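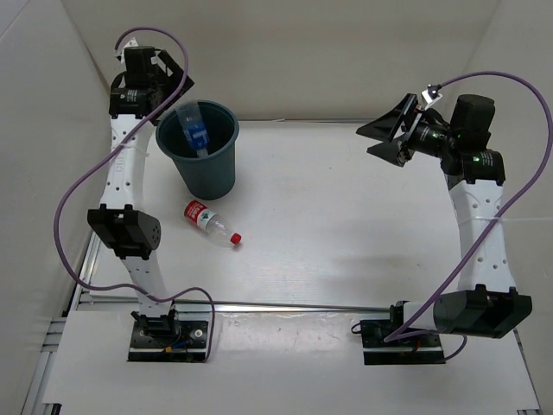
But how does it know which thing is the bottle? A reader in Nuvcombe sent us that question after our last page about robots, and we liked it so much that we have built this whole page around it.

When you look at a table, you know what is on it straight away. You don't have to stop and think, "That is a bucket, and that is a bottle lying on its side." A robot has a much harder time. Its camera sends the computer a huge grid of coloured dots, and every dot is only a number or two. Somebody has to write a program that turns all those numbers into "bottle".

Finding the bottle

Our program is called Plular, and finding things is its first job. We didn't give it a list of rules, such as "bottles have red caps", because plenty of bottles have a cap of some other colour. We showed it pictures instead – 300 of them, with the bottles already marked – and let it work out for itself what bottles have in common. See-through plastic is the tricky part, as you can look right through it to the table underneath. In March, Plular kept muddling clear bottles with shiny patches of light, and we had to go back and show it 40 more pictures.

Planning the way there

Once Plular knows where the bottle is, it hands over to another program, the planner. Try this at home: put a cup behind a cereal box and reach for it slowly. Did your elbow go out to the side? You planned that without noticing! The robot's planner has to work out how far to bend every joint, and it tries lots of paths inside the computer before anything moves at all. If a path would bump into the bucket, or into the other arm, it throws that one away and tries again.

Holding on

The last job is the grip. Squeeze too hard and a soft bottle will crumple, squeeze too gently and it will slip. The control program checks the fingers over and over, many times in the blink of an eye, and makes a tiny change each time, rather like you do when you carry an egg.

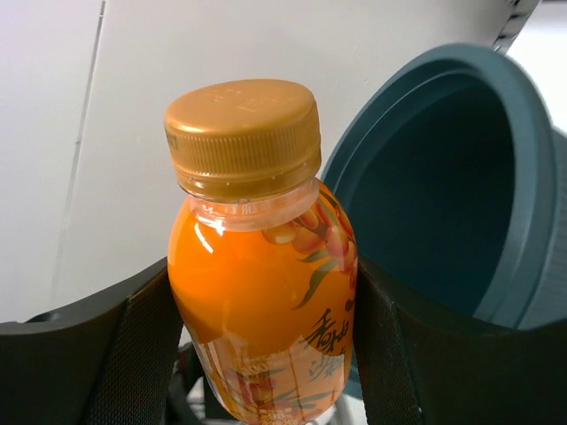
Got it! Two black fingers hold a bottle of bright orange juice.

Have a go yourself

You will need a friend, a scarf for a blindfold and an empty plastic bottle. Your friend is the robot and you are the program. Using only the words "left", "right", "forward", "back", "up", "down", "open" and "close", guide your friend's hand to the bottle and pick it up. Our class visitors at Nestcombe needed 77 instructions the first time they tried it, and by the fourth go they were down to 40. Do write and tell us how many you needed.

Nestcombe Young Makers' Pages, July 2018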